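Triltby (software)

From the Prenow robotics wiki

Triltby is a grasp planning and arm control package for bin picking. Takes camera data of a container full of mixed objects, works out where a gripper could go, sends a path to the arm. Written mostly in C++ with Python on top. First public release was in December, as a cut-down version of an older in-house tool called Trevo. Name has no agreed meaning.

Not to be confused with Triltby Viewer, the log playback program, which has its own page.

Background

Trevo was a single large program. Perception, planning and arm control all ran in one loop, so a slow camera read would hold up everything behind it. Changing cameras meant a rebuild. Triltby split the loop into separate processes that pass messages, and most of the old Trevo code was dropped on the way. The calibration routine survived more or less whole, including its odd file format (see Calibration).

Components

Perception. Reads a depth image and a colour image, lines them up, cuts out the bin walls using a stored model of the bin, and groups what is left into segments. No object names or labels at this stage. A segment is just a patch of surface that seems to hang together. Shiny and see-through plastics give holes in the depth data, and the hole filler guesses from the colour edges. It guesses badly on clear bottles.

Grasp sampler. Puts up to 3000 candidate grasps over the segments per cycle. Each one has a position, an approach direction and a jaw opening. Candidates steeper than 45 degrees off vertical are thrown out by default, which can be changed in the config file but most sites leave it.

Scorer. Ranks the candidates. Uses jaw contact, distance to the walls and how far the item's centre is from the grip. The weights are plain numbers in a text file. A learned scorer exists on a branch, not merged.

Planner. Takes the best 259 candidates and tries for a collision-free path to each, in order, stopping at the first that works. Wrist cables are modelled as a fat cylinder around the last two joints. Crude, and it rules out some grasps near the walls that would of been fine.

Controller. Streams joint targets to the arm and watches the force readings. If contact comes earlier than expected the arm stops, backs off along the approach line and asks for a new plan. Behaviour is set by the "early touch" block in the config.

Calibration

Camera-to-arm calibration is done with a printed board at several poses. Results are stored as a flat list of numbers with no headings, in the order Trevo used. Users with a fixed camera need to run it once per setup, then again if the camera or the bin gets bumped. Clamping the bin to the table is reccomended, as the stored bin model has no slack in it.

Wang correction: optional step, off by default. Adjusts for lens error near the image corners. Helps with items lying in the bin corners, adds a little time per cycle.

Mixed-object bins
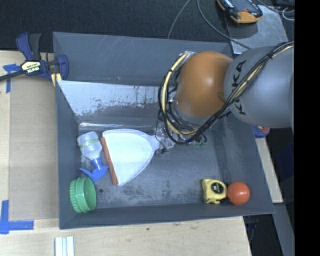 Words: Sorcha Rafferty | Updated 5/5/25 | Filed under: Planning, Grasping

Household items are the usual test load. A white dustpan being approached at its handle end by a KUKA arm is a fair picture of how the scorer likes to work, as narrow parts suit the jaws and wide flat parts don't. Spray bottles are harder. The body and the spray head often come out as two segments, more so when the colours differ, and the sampler then treats them as two items. Balls and tape measures segment cleanly but anything close to a wall loses points for clearance. Round tubs lying on their side give a good rim edge, if the depth data holds up inside the opening.

Scuffed bin floors can cause ghost segments. Fix is to raise the floor cut-off by a few millimetres, at the cost of missing very thin items.

Known issues

Issue 3963: planner hangs if the bin model is missing its far wall. Open.
Log files grow without limit. Clear them by hand for now.
Restarting perception alone leaves the sampler holding an old image. Restart both.

See also

Trevo
Triltby Viewer
Bin models, file format
Wang correction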